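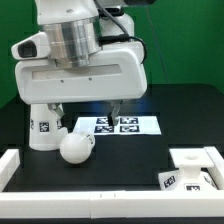

Nabila Subramaniam asked last week whether a pharmacist may refuse a transfer request. Short answer: it depends on the drug schedule, and we get to that in Part 2.

Courses > Pharmacy Law > Handout 6

Search this site Go

Prescription refills

A Schedule II prescription cannot be refilled. The patient needs a new one each time. Read the Setiawan case before class, pages 16 to 27.

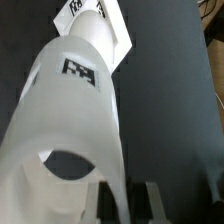
Schedules III and IV allow up to five refills within six months of the date written. Write out the dates when you work the problems.

2 comments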